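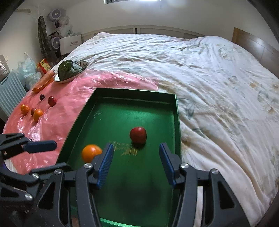
Fruit on a green tray: an apple and an orange.

Section 9: Setting Up Your First Open Debate

Welcome to the fun part! By now you have Lostside installed, your opinion page is live, and your admin account works. In this section you'll open a debate, which is a page where readers with very different views on a public question can answer each other in public and (we really believe this) come away having read something they didn't already agree with.

Debates in Lostside 3 work differently from the comment threads you may remember from older versions. A thread is one long column, newest reply on top. A debate has a question, two or more positions, and a shared middle column called Common Ground. Readers choose where to post, and they can move a post later if they change their mind. It's our favorite feature in the whole package and we hope it becomes yours.

Before you start

You need:
– an account with Editor or Admin rights
– the Brino layout turned on (Settings > Look > Layout)
– at least one published article to attach the debate to
– a house rules page, even a short one

Note: If your site is hosted on Durkura, Brino is already on. Skip straight to 9.1.

9.1 Write the question

1. Open the dashboard and choose Debates > New.
2. Type your question in the top field. Keep it to one sentence.
3. Press Check wording. Lostside highlights words that tend to tilt a question one way.
4. Change the highlighted words or leave them. You're the editor, and the check never blocks you.
5. Press Save draft.

A good debate question can be answered in more than one way by people who have thought about it. "Should our town fly only the national flag on public buildings?" gets lively, readable debates. "Why do some people hate our flag?" gets you two pages of shouting, and the second group of readers won't show up at all. Try saying your question out loud to someone you usually argue with. If they roll their eyes, give it another pass.

Caution: Once the first reader has posted, the question is locked. You can add a clarification under it, but the original wording stays on the page. Proofread before you publish!

9.2 Add the positions

1. In your draft, press Add position.
2. Give the position a name of up to five words.
3. Write a summary of two or three sentences.
4. Repeat for each position you want to offer.
5. Drag the positions into the order you like, or tick Shuffle for each visitor.

We love Shuffle. With it on, every reader sees the positions in a different order, so no side always gets the top spot.

Write each summary the way a person who holds that view would write it. For a debate on free speech at school board meetings, "Let everyone speak, with a time limit" is a name both sides will recognize. "Let cranks take over the meeting" is somebody's opinion of the position, and it belongs in a post with a name on it.

Note: Common Ground can't be renamed or deleted. You can hide it until the debate has some posts in it (Debate options > Middle column > Show later).

9.3 Set the posting rules

1. Go to Debate options > Posting.
2. Choose who can post: Anyone, Registered readers, or Invited readers.
3. Set the maximum length. The default is 1492 characters, and it suits most debates nicely.
4. Choose whether replies can be nested. One level is plenty to begin with.
5. Choose a waiting time between posts by the same reader.
6. Press Save.

The waiting time does more for the tone of a page than any other setting in this manual. On hot subjects such as immigration, policing, religion in schools, or anything to do with race, try starting with a long wait and shortening it once you see how people behave. Readers grumble at first. Then the posts get longer and better, and it's a joy to watch.

Caution: "Anyone" means exactly that. If you pick it, turn on Hold first post for review in the same menu, or be ready to spend your evening at the keyboard.
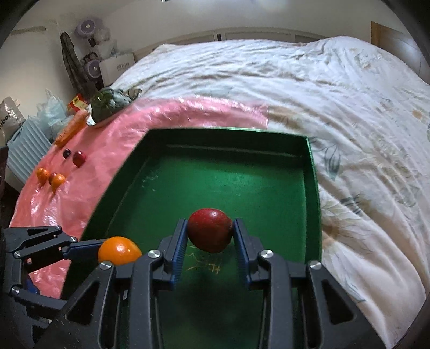
The apple held between the blue pads, with the orange to the left.

9.4 Turn on the Lenz filter

Lenz reads each post as it comes in and sorts it into one of three trays: Publish, Hold, or Return. A returned post goes back to the writer with a note and a chance to edit it. The reader hasn't been banned or scolded, and plenty of them send back something much stronger.

1. Open Filters > Lenz and switch it on.
2. Choose a starting level. Open, Steady, and Strict are available.
3. Edit the return note so it sounds like you. The stock note is polite but a bit stiff.
4. Add words to the Always hold list, one per line.
5. Press Test, paste in a sample post, and see which tray it lands in.

Lenz looks at personal attacks, threats, private details, and repeated posts. It does not look at which position a post supports. A blunt, angry, even rude argument about a policy will go through on Steady. The same anger pointed at another reader by name will be held.

Note: Test Lenz with posts from every side of your question, including the side you disagree with most. If one side's samples keep landing in Hold, look at your own word list first. A word that sounds like an insult to you may be the plain name of a group to the people in it.

Caution: Don't put the names of politicians on the Always hold list. You'll end up holding half the debate.

9.5 Publish and watch the first hour

1. Attach the debate to an article (Debate options > Attach).
2. Press Preview and read the page as a visitor. Check it on a phone too.
3. Press Publish.
4. Post the first clarification yourself if you think the question needs one.
5. Keep the Live tray open for the first hour.

Mid-morning is a great time to publish. You'll have the whole day to answer questions, and the late-night crowd will arrive to a page that already has a tone. If you publish late in the evening, set Pause overnight so that new posts wait for you until morning.

When you step in as editor, use your editor badge and keep it brief. If you want to argue a position – and why wouldn't you, you built a debate page! – sign out of the editor account and post as a reader. Your readers can tell the difference, and they'll respect you for it.

9.6 Common problems

All the posts are on one side.
Turn on Shuffle, then reread your summaries. You can also send invitations to readers who have disagreed with you in the past (Debates > Invite). A short personal message works far better than the stock one.

A reader says their post has vanished.
Look in the Hold tray, then in the log. The log shows every move with a time and a reason, and you can send the reader that line with one click.

The middle column is empty.
Give it time. You can also press Suggest on any post to ask its writer whether a paragraph of it could sit in Common Ground. The writer decides.

The page shows error 849.
The debate has lost its article, usually after a change of address. Attach it again as in 9.5, step 1. No posts are lost.

To close a debate, archive it, or print it as a booklet for a public meeting, continue to the next section.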